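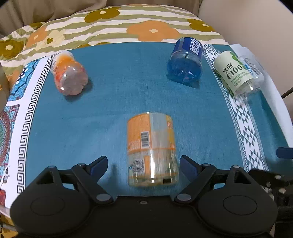
Home Products Collection Tools Support Contact

Unard Hand-Held Gripper

Jarnolau, Skumcombe

The Unard is a two-finger gripper carried in the hand and used to record examples of everyday handling tasks for robot learning. The operator holds the tool, performs the task directly, and the camera mounted on the tool records what the fingers approach and grasp. No robot arm is needed at the place of recording. A matching end unit is supplied separately for laboratories that intend to run the trained system on an arm.

The product is intended for university departments, public research institutes and company research groups that require examples from ordinary rooms as well as from the laboratory bench. It is not a toy, a medical device or an aid for persons with limited grip, and it should not be purchased for those uses.

Construction

The fingers are black and end in small dark-blue pads. Each finger is mounted on a rounded housing, and the two housings are joined by a crossbar with grey pivot caps. The fingers are angled toward each other and remain in the camera's view throughout the recording, so that the opening of the gripper can be read from the video as well as from the sensor log.

The pads are a wearing part. They should be inspected at the start of each session and replaced in pairs. A new pad fitted opposite a worn one will cause round items to turn in the grip, and recordings made in this condition have had to be withdrawn from customer sets in the past. Two spare pairs are included with each unit.

The trigger is spring-returned and may be operated with either hand. Operators with small hands should request the short trigger at the time of order. It cannot be fitted afterward without returning the tool to the Skumcombe workshop.

Recording

A recording begins when the operator presses the button on the grip and ends when the button is pressed again. Video and finger position are stored together in a single file for each example. Files are numbered in sequence and are not overwritten. If the battery runs low during an example, the file is closed and marked incomplete, and the tool will not begin another until it has been charged.

The camera view is wide. Anything on or near the work surface may be recorded, including papers, cables and neighboring equipment. Institutions are responsible for removing documents that contain personal information before a session and for obtaining the consent of any person who may enter the view.

Task Set: Drink Bottles Lying Flat

Each Unard is delivered with written instructions for 11 task sets. The set most often requested concerns plastic drink bottles placed on their sides on a cloth. It is suitable for new operators, and it contains most of the difficulties that a learning system will meet later with other household items.

Bottles should differ in label, color and condition. Clear bottles are to be included in every layout, as are crumpled ones, which offer the fingers an uneven surface and do not lie in a predictable way. Labels should be left on. Some bottles should point their base toward the operator, so that the system is given examples in which a familiar item looks short and wide. Others should lie at an angle, with the cap directed away.

The cloth may be plain or patterned. Borders, printed edges and quilts in the background are acceptable and need not be covered. The layout is changed after each example. Operators should not return a bottle to the position from which it was taken, and they should avoid always beginning with the nearest one.

The approach should be made at an even pace, with the fingers open before the bottle is reached. An operator who misses the bottle should continue and complete the grasp within the same recording. The file is then marked "recovered" in the review program. Such files are kept apart from the main set and may be included or left out at the time of training.

Review Program

The review program, Szénási, is supplied at no additional charge to registered institutions. It displays each example beside its finger position record and allows the reviewer to accept, mark or reject it. Rejected files are moved to a separate folder and are not deleted. Version 2 was released in September and adds a search by task set and by operator number. Names of operators are not stored.

Contents of the Case

Hand-held gripper with camera
Charger and cable
Spare finger pads
Calibration card
Printed task instructions
Wrist strap
Hard case with lock

Training and Support

A training session is offered at Skumcombe for groups purchasing more than one unit. Sessions are led by Alfredo Cruzado, Head of Operator Training, and last one working day. Participants record and review their own examples and receive written comments on them. Groups that cannot travel may request the session by video, in which case the tools must have been delivered and charged beforehand.

Repairs are carried out only by the Skumcombe workshop. The housings must not be opened by the customer. Before a unit is returned, all recordings should be copied from it, as the internal storage is cleared when the unit is received.

Ordering

Orders are accepted from institutions only and must carry a purchase reference. The present batch consists of 22 units. Requests are filled in the order in which they are received, and an institution may reserve a unit without payment until its purchase reference has been issued. The matching end unit for robot arms is listed on a separate page and has its own delivery period.

Page revised October 5, 2020

Share 11 Comments 2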